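第四节 第一次浇水和泡土（种下去之前一定先看完）

前面三节把架子、灯和定时器都弄好了，从这一节开始终于要碰土啦！我自己第一次装 Skitden 这套阳台育苗箱的时候，前面那些拼装都挺顺，偏偏栽在浇水上，满满一盘番茄苗全倒了，心疼了好久。所以这一节我写得啰嗦一点，你就当听我唠叨吧。

开始之前，手边先放好这些：育苗盘（带透明盖子的那种）、接水盘、椰土砖、一个大盆、一把喷壶、一双不怕脏的手套。种子先别拆封，放抽屉里，等最后再拿出来。我有一次先拆了种子，风一吹，罗勒籽飞得满阳台都是，到现在地漏旁边还会冒小苗……

4.1 泡椰土砖

1. 把椰土砖外面的塑料膜撕干净，四个角容易粘着一小条，记得抠掉。
2. 砖放进大盆。盆要比你想的大！它泡开以后会胀得很夸张，我头一回用的是洗菜盆，结果厨房台面上全是土。
3. 一块砖先加 400 毫升温水，从中间慢慢往下倒，让它自己吸。
4. 等 9 分钟，这段时间别去戳它。我知道很想戳。
5. 用手从边上往里掰，掰得动的先掰开，掰不动的再淋一点点水。
6. 全部捏松以后抓一把攥紧：指缝里渗出一两滴水，刚好；水成串往下流，就太湿了，摊开晾一晾再用。

注意：别用开水。有人说开水能杀虫卵，我也试过，虫子有没有少我说不上来，手倒是烫红了一片。

我的邻居 Myrtle Brannigan 种了好多年香草，她泡土只用前一天接好放着的自来水。我两种都用过，苗长得没看出什么差别，你方便怎么来就怎么来。

4.2 装盘

1. 先在育苗盘每个格子底下看一眼，排水孔要是通的。新盘子偶尔会有没冲透的孔，拿牙签捅一下就好。
2. 松松地把土撒进去，撒到和格子口一样平。
3. 端起盘子在桌上轻轻磕两下，土会沉下去一点，再补平。
4. 千万别拿手指往下压！压实了根扎不下去，水也走不动，苗会一直憋着不长。

提示：装好的盘子挺沉的，要两只手托着底走。只拎一边，盘子会弯，中间几格的土会全挤到一起去（别问，问就是重装了三次）。

4.3 第一次浇水

Motia 的接水盘内壁上有一条凸出来的线，很浅，光线不好的时候看不见，用指甲横着刮一下就能摸到。第一次加水就加到这条线，多了少了都不好。

1. 把育苗盘放进接水盘，四边对齐。
2. 从角上的缺口慢慢加水，别从上面浇，种子小的话一冲就跑。
3. 加到线以后等 40 分钟，让土从底下往上吸。
4. 看土面的颜色，整盘都变深了，就算吸够了。要是中间还有几格发浅，再等等，别急着加水。
5. 端起育苗盘，把接水盘里剩下的水倒掉，再放回去。

小心：第 5 步绝对不能省。我那盘番茄苗就是因为底下一直泡着水，根全闷坏了，早上起来一看，齐刷刷躺倒。插座和定时器也要离接水盘远一些，电线先往下垂一段再接上去，万一溅了水也不会顺着线流进插座。

4.4 播种和盖盖子

1. 用筷子的圆头在每格中间点一个浅坑，深度差不多是种子厚度的两倍。
2. 生菜和罗勒这类小种子，每格放两粒，放在表面轻轻按一下就行，不用盖土。
3. 番茄、辣椒每格一粒，盖一层薄土，再用喷壶喷几下。
4. 插标签！一定要插！你现在觉得自己记得住，过一个礼拜就全忘了。铅笔写的最耐水，圆珠笔淋几次就糊掉。
5. 盖上透明盖子，顶上的通气口先关着。

我这盘是 7月25日播的，天热，生菜其实不太爱在这种温度下发芽，所以我把它们挪到了屋里靠北的桌子上，果然要整齐得多。你要是 3月播种，就反过来，得找家里最暖和的地方，冰箱顶上就很不错。 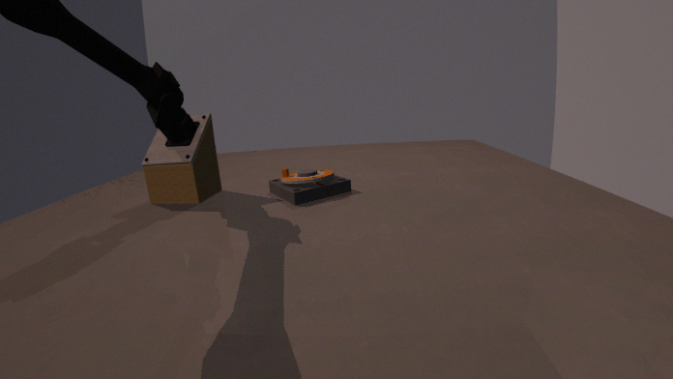
盖子盖上以后，头几天里面会起一层水雾，这是好事，说明湿度够，不用去擦。要是水珠大到往下滴，就把通气口开一半，下午再关回去。每天掀开来看一次就够了，我以前一天看八回，热气全跑光了，发芽比别人慢了好几天。

4.5 发芽以后

1. 看到第一批小苗顶出来，当天就把灯打开，别等全部出齐。等到第二天，先出来的几棵就会拔得又细又长。
2. 灯离苗顶 11 厘米，用尺子量，别靠眼睛估。苗长高了，灯也跟着往上提一格。
3. 一大半格子都出苗以后，通气口全开，过两天再把盖子拿掉。
4. 每格有两棵的，留壮的那棵，另一棵拿小剪刀从根部剪掉。别拔，拔的时候会把旁边那棵的根也带松。

提示：剪下来的生菜苗可以洗洗直接吃，拌面特别香！

4.6 常见的小状况

土面长白毛：多半是太湿又不通风。把白的那层刮掉，通气口打开，停一天水，一般就下去了。

苗往一边歪：盘子转半圈。用灯的话，看看灯是不是没放在正中间。

有小黑飞：黄色粘虫板剪成小条插在盘边，土面干一点再加水。我用的是 Vuorinen 的，胶特别黏，撕的时候小心头发（我的刘海牺牲过一次）。

一直不出芽：先翻一下种子袋背面的日期，再想想自己是不是埋深了。辣椒本来就慢，多给它一点时间，别去挖！

苗长出第二对叶子以后就可以准备换盆了，换盆用的土和盆怎么选，我都写在第五节里。换盆前一天记得按 4.3 的办法从底下吸一次水，这样土团能整块推出来，不容易散。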